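**Thread: Are arms ready for laundry and kitting, or still only for cubes?**

**dowelpin_k** · 13 Feb 2026

I run second shift in a small shop that packs hinge kits. Management is looking at a quote for one arm from Jistar to do bin-to-tray kitting. At home I would also pay for anything that folds towels. My question for people who have run these: is either job realistic today, with no one standing next to the machine?

**torque_spec**

Kitting, yes, if the parts are rigid and presented the same way every time. We have had a cell running for two years. It handles 58 part numbers and stops a few times per shift, mostly on bags. Towels, no.

**mrs_backlash**

Disagree on "yes." A cell with fixtures and a fixed tray is automation from decades ago with a nicer arm. The OP said bins. Mixed bins are a different problem, and the vendors know it. Ask for the pick rate on *your* parts, oiled, with the lights you have.

**halfstep**

I do policy training in simulation, so take this from that side. Most of what I work on is still small blocks on a table. Reach, grasp, lift, place on a target. My last run went 2,082 episodes before I stopped it, and the curve had been flat for a long time.

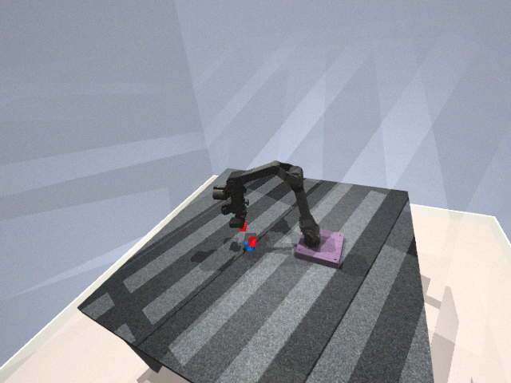 The part that does not carry over is contact. A rigid cube has a known shape and a friction number that I typed in myself. A towel has neither. When I moved the same policy to a real bench, success dropped by some 50 points, and most of the misses were a few millimeters off in height.

**mrs_backlash**

Which is my point. A few millimeters is the whole job with a hinge pin.

**halfstep**

For a pin, sure. For a bracket with a compliant gripper it is tolerable. I would not throw out simulation over it. Randomize friction, mass and lighting, then fine-tune on the bench. We got most of the drop back that way.

**torque_spec**

How many real picks did the fine-tuning take?

**halfstep**

115 demonstrations, one object type. A second object type needed its own set.

**greasegun**

So 58 part numbers would mean doing that 58 times. I'd take a Polat bowl feeder and a person.

**halfstep**

Not quite, similar shapes share a lot. But I have no number for that, so I won't argue it hard.

**linty_filter**

Household side: I tried the Trakoser folding unit at a friend's place. You clip each shirt on by hand. By then I could have folded it. Dishes are worse, every cup in my sink is at a different angle with a fork in it.

**dowelpin_k**

Useful, thanks. I asked Jistar for a trial on our own bins, with the oil left on. They want us to switch to Wastik trays first.

**mrs_backlash**

There is your answer about bins.

**torque_spec**

Trays are cheap. Price them into the quote and look at the payback again before you say no.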